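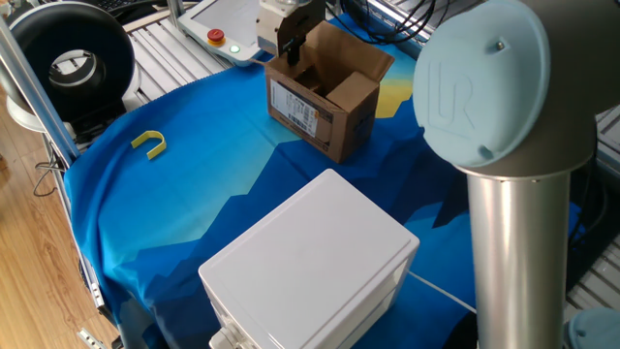
Thirteen tablecloths and one stubborn policy

February
By Grigoris Chrysikopoulos
Filed under: Robots, Learning from demonstration, Lab notes

The mountain cloth is my favourite of the lot. All those navy and turquoise triangles, with a bit of pale yellow up in one corner like the sun coming over, and it was murder on our first policy. I'd have picked something plain and tasteful if I'd been left to choose, so I'm very glad I wasn't.

I've been promising to write up the cloth experiment since before Christmas, and now the numbers are in I can do it properly. The short version is that we changed what was under the robot while we were collecting demonstrations, kept everything else as it was, and ended up with a policy that copes with tables it has never met. It's a very simple idea, and I'm more excited by it than by anything fancy I've tried in the last two years.

The job itself is dull on paper. A cardboard box sits on the table with a divider inside it, the arm reaches down between the flaps, takes one part out and sets it down on the left. People do this all day without thinking. For a robot that learns from camera pictures it's fiddly, as the flaps get in the way, the divider hides half of what you want and the gripper itself blocks the view just when you need it most. We run it on a UR arm with a fingered gripper, and a fixed camera looks at the workspace from beside or above.

Our starting point was 300 demonstrations on the bare table. Somebody drives the arm by hand through the whole thing, over and over, and the network learns to match what it sees to what the arm should do next. It worked nicely. I showed it to everybody who came through the door, and I may have sent a video to my mum.

Then we had to move the rig to a different table (boring reasons, a sink was involved) and it fell to bits. The arm would come down beside the box, open, close on nothing and lift away with great confidence. Same box and same lamps, and we'd recalibrated the camera twice. The slats on the old table ran in a regular pattern, and the policy had learned to use them as a sort of ruler. It was finding its way to the box partly by the box and mostly by the stripes next to it.

I should have guessed. Anybody who has trained one of these has a story along the same lines.

What we tried first

The usual answer is to mess with the pictures afterwards. You cut out the background with software and paint in something else, and you can make as many versions as you like without getting out of your chair. We used Onder for this, an older bit of code from our own group, and it's perfectly decent. It did help. But it makes mistakes along the edges, and the edges are where all the interesting stuff happens in this task. A flap would lose its corner, or a finger would get a little halo of the old table round it. The network is very good at noticing that sort of thing, and I think it learned the halos.

Painted backgrounds also don't do anything to the light. Put a real dark blue cloth down and the underside of the gripper goes a bit darker, the front of the box picks up a tint, and the camera changes its exposure a touch. None of that shows up if you paste the blue in later.

So: cloths

The plan we settled on is called Kalix, after a river somebody in the group once fell into. We bought 13 cloths, some from a fabric shop and some from the sort of website that sells bedroom wall hangings. Plain ones, spotty ones, one with lemons, one with a fake wood grain that confused visitors as well as the robot. Six were put away in a cupboard for testing and weren't allowed near the table until training was finished. The mountains were in the cupboard lot.

Then we collected another 300 demonstrations, changing the cloth as we went. The important bit, and the bit I got wrong for the first afternoon, is when you change it. I began by doing a long run on one cloth, then a long run on the next, which is far less bother. Trouble is, you drift as you drive. Your hands get better, you get bored and cut corners, the daylight moves across the room. So the spotty cloth ended up going with slow careful reaches and the lemons with quick sloppy ones, and the network can learn that link too. We threw that afternoon away and went over to drawing the next cloth from a shuffled list, with a change after every few demonstrations.

We also stopped smoothing them out. My instinct was to pull each one square to the table and flatten every crease, which is how I was brought up. If they're always square, though, the hem becomes the new ruler. Now they go down however they go down, and if one hangs off over the left edge towards the floor it stays like that.

The other half of Kalix is a small change to the training itself. When we have two demonstrations where the arm and box are in nearly the same place but the cloth is different, we nudge the network to give them nearly the same inner description. It's a single extra term and it takes an evening to add. On its own it does very little, as you need the real cloths for it to have anything to chew on, but the two together are lovely.

How it went

We ran 570 test attempts, split evenly between three policies: bare table only, bare table plus Onder, and Kalix. Every attempt used one of the six cloths from the cupboard, and whoever was resetting the box didn't know which policy was loaded. An attempt counted as a success if the part came out of the box and was let go on the left of the table without anything being dragged along with it. Tipping the box over was a fail even if the part came out (there were some spirited arguments over that one).

The bare table policy failed on the great majority of its attempts. Adding Onder got it to a little under half. Kalix managed well over four in five, and the failures it did have were failures I can respect, mostly a finger catching on the divider. It hardly ever reached for the wrong place. I sat through one whole morning of it with a cup of tea going cold, grinning at a cardboard box.

On the mountain cloth the gap was the widest of all. The old policy seemed to treat the sharp edges between the light and dark blues as box edges and kept going for the peaks. Kalix ignored them. I made everyone come and look.

Things I'm less sure of

We only changed the cloth. The box stayed the same sort of brown cardboard throughout, and I'd be surprised if the policy were anything like as relaxed with a white plastic crate. Bakalis, the group down the corridor, have offered us a pile of theirs to try and I fully expect to be humbled.

There is one arm, one room and one camera position in all this. Knock the camera and you're back to square one, cloths or no cloths.

I also can't tell you how many cloths you need. We had seven in training since that's what was left after filling the cupboard. Maybe three would do. Maybe the lemons did all the work! It would be a good student project, and if you're a student reading this, please come and take it off my hands.

Time is the last one. Changing the cloth means lifting the box, swapping, putting the box back and checking the arm is clear, and it adds up over a long day. I still think it's cheap compared with weeks of fighting with masks, but I was the one doing it and I did have a sore back.

If you want to try it

You don't need our code to have a go. Get some cloths with bold patterns as well as plain ones, shuffle the order, leave them crooked, and lock a few away before you start so you can't be tempted. Avoid anything shiny. We had a satin one that slid about so badly the box went with it, and it never made it into the set. Heavier cotton stays where it's put.

The training code will go up once I've tidied the config files, which are in a state. The demonstrations will follow on Pondance, where we keep our other recordings, with the cloth noted for each one so you can split them your own way.

Next up is lighting. I've got my eye on some coloured lamps.

Posted in Robots, Lab notes
13 comments
6 shares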